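4.2 Claim sorting at the Prestton office
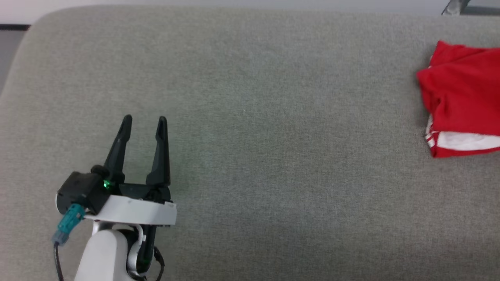

Results and discussion

Figure 3. Gray upholstery fabric, close view.

The Prestton office gave us 1,255 household claims closed under its old process. Two clerks had read each one and marked it as simple or complex. We ran the same claims through the Pandau model, which saw only the written statement and the policy type.

The model and the clerks agreed on all but 160 claims. Most of the disputed ones involved water damage, where the statements were short and often left out the cause. In 80 of them the clerks had also disagreed with each other before settling on a label.

We did not retrain the model between runs. Claims above 3,000 dollars went to a senior clerk in both processes and are reported separately in Section 4.3.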